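Workgate Building, ground and first floor
Draught, heating and lighting inspection -- checklist with comments

Carried out on a Saturday, heating on from 7 a.m., all outside doors shut, extract fans off until item 9. Marks used: OK, ACT (action needed), MON (look again next visit).

1. Main entrance doors -- ACT
Brush strip along the bottom of the left leaf is worn flat. Daylight shows at the meeting edge from knee height down. Closer on the right leaf is set too slow and the door stands open well after people have gone through. Adjust closer, replace both strips as a pair.

2. Rear fire door -- OK
Seals complete. Door latches without a push. Do not fit any extra strip to this door without asking first, as the last one stopped it latching.

3. Windows, north side -- ACT
Two casements on the first floor do not pull in tight. Handles turn fully but the stays are bent. The sealant outside is cracked on the same two windows. The rest of the north side is OK.

4. Windows, south side -- OK
Blinds working. One cord cleat missing, reported separately.

5. Loft hatch and roof insulation -- ACT
Hatch has no insulation on its back and no seal. Insulation in the loft has been pulled aside for cabling and left in heaps. Relay it, keeping clear of the downlight cans and the eaves vents. Walkway boards to stay where they are.

6. Boiler and controls -- ACT
Time clock was running one hour behind. Reset on the day. The programme still had the heating on until 10 p.m. on weekdays, though the building is locked at 6. Weekday off time is now 5.30 p.m. Flow temperature left alone until the radiators have been balanced. Pressure gauge normal, no drips at the pump or valves. Flue terminal clear.

7. Radiators -- MON
The 2 at the far end of the first-floor corridor stay cool at the bottom. Bled, no air. Probably sludge. Valve heads on the ground floor had all been turned to 5, so the rooms nearest the boiler overheat and windows get opened. Set to 3 and labelled. Please leave them there for a fortnight before asking for a change.

8. Kitchen -- ACT
Extract fan has no backdraught flap, so cold air comes straight in when it is off. There is a gap round the waste pipe where it goes through the wall. Hot tap takes a long time to run warm. The pipe under the sink is bare and should be lagged along its full length. Water heater thermostat checked and left as found.

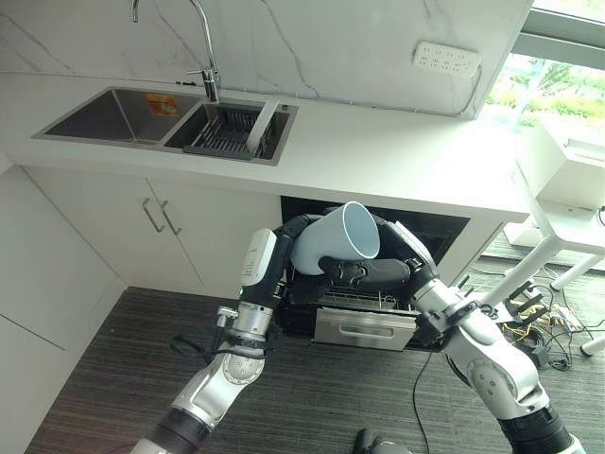 Could the fan be put on a timer while the flap is being fitted? It gets left running all evening, and the corridor outside is freezing by the morning. I would also like the hot tap looked at properly, as lagging was tried once before and made very little difference.

Reply to comment: a run-on timer has been added to the action list under item 9. The earlier lagging stops at the first elbow, and the long run behind the units has none. Do that first, then time the tap again.

9. Ventilation generally -- ACT
Fans switched on for this item only. Toilet fans both pull well, grilles dusty, cleaned on the day. Kitchen fan noisy but moving air. Fit flap and run-on timer. Background vents over the windows had been taped up on the ground floor. Tape removed. They are there to keep the damp down and must not be covered, even in cold weather.

10. Lighting -- ACT
Corridor still on old fluorescent tubes. Three of the first-floor sensors hold the lights on long after the corridor has cleared, so shorten the delay. Store room switch has no label. Emergency fittings all lit on test and the log book is up to date. 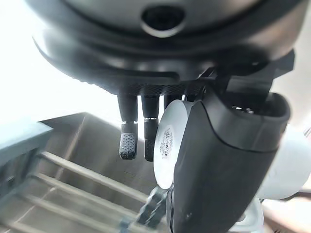

Outside lights come on at dusk as they should, but the one over the bin store faces the wall and does nothing useful. Turn it to the path. When the tubes are changed, check that the new fittings suit the existing sensors before the old ones go in the skip.

11. Meters -- MON
Electricity and gas read before and after the visit. Readings entered in the book in the meter cupboard. The page for January is blank. Read on the same day each month from now on.

Order of work: items 1, 5 and 8 first, then 3 and 9. Item 10 can wait for the next electrical visit. Item 7 to be looked at again once the valve settings have had their fortnight.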